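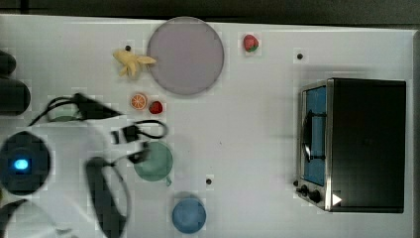

Graciela Toledo

Mitby Play Kitchen Tabletop Collection: data card and README

1. Purpose of this document

This document accompanies the Mitby Play Kitchen Tabletop Collection and should be kept with every copy of it. It sets out what the collection contains, how the objects are named, how the table is laid, and the terms on which the material may be used. Readers who only need the names of objects may go straight to section 4.

2. Summary

Name: Mitby Play Kitchen Tabletop Collection
Short name: mitby-tabletop
Maintained by: Evar, Household Objects Section
Contact: Graciela Toledo
Number of pictures: 1,308
Number of table layouts: 33
Subject: toy food, cups, a plate and a toaster oven on a white table
Language of labels: English (British spelling)

3. Background

The collection was begun in September to support work on the naming and grouping of ordinary kitchen things. Earlier material held by Evar had been gathered in working kitchens and was difficult to label in a consistent way. Real fruit changed from day to day, shelves were crowded, and two people labelling the same worktop often produced lists of different lengths. A play kitchen offered a small, stable set of objects with familiar names.

The layouts were prepared at Mitby. Labels were written there and checked at the Farneck office by a second reader who had not laid the table.

4. Objects and their names

The names below are to be used exactly as given. Colour words form part of the name where two objects of the same kind are present.

plate - the large round plate, lavender-grey. It is labelled "plate" in all layouts, with or without food on it.

banana - the toy banana, pale yellow and partly peeled. The peel flaps belong to the banana and are not labelled separately. Where a flap comes near to the plate or hangs over it, the position of the banana is still judged by its curved body.

strawberry, leafy - the red toy strawberry with the green leafy cap.

strawberry, glossy - the smaller and glossier of the two red strawberries.

orange slice - the round slice with a bright orange rind and pale segments. It is never shortened to "orange", as that word is kept for whole fruit in other Evar collections.

green cup - the translucent sage-green mug. It has a small handle but is called a cup for the sake of agreement with the next entry.

blue cup - the solid medium-blue cup.

toaster oven - the black toaster oven. "Oven" and "toaster" on their own are treated as errors and should be reported.

The small dark holes in the table surface are part of the table. They carry no label, and they should not be used as reference points when describing where an object lies.

5. Laying the table

Each layout is described in a short text file that gives the objects in use and their positions relative to one another. The following rules were applied.

5.1 The table is wiped and left to dry before the first layout of the day.

5.2 The plate is set down first. Food and cups are then placed by reference to it.

5.3 Items of food may lie singly or in groups. Two items count as a group when an adult hand laid flat would cover both. The glossy strawberry and the orange slice form a group in many of the layouts.

5.4 Cups stand upright unless the layout file says otherwise. The direction of the handle on the green cup is recorded when it can be seen.

5.5 Nothing is stacked on the toaster oven.

6. Label files

There is one label file for each picture. Every line holds an object name, a position in words (for example "left of plate") and a note field, which may be blank. Positions are given as they appear to the viewer. Objects that are partly hidden are labelled if enough can be seen to name them with confidence; otherwise the note field reads "unsure" and the name is left out.

7. Known limitations

The range of objects is narrow. Users who need cutlery, pans or packaged food should consult the Sepúlveda set, which follows the same naming rules.

The two strawberries were confused in 30 label files in the first issue. These have been corrected, but copies taken before the correction may still be in use. The quickest check is to search for the bare word "strawberry", which should no longer appear without its second part.

Fine surface detail is not dependable in all pictures. Some show small square blocks on plain areas such as the table top, and these should not be read as marks or dirt.

Colour names were agreed among the labelling staff by eye. They have not been measured against a colour chart - users with an interest in exact shades should make their own measurements.

8. Terms of use

The collection may be used for teaching and for research that does not lead directly to a product for sale. It may be copied within an institution provided that this document is kept with it. Changed versions must carry a different name and must state which label files have been altered.

9. Corrections

Corrections should be sent to the Household Objects Section at Evar, giving the layout number, the picture number and the line concerned. No more than 5 corrections should be sent in one message. Those accepted are entered in the file named CHANGES and take effect with the next issue.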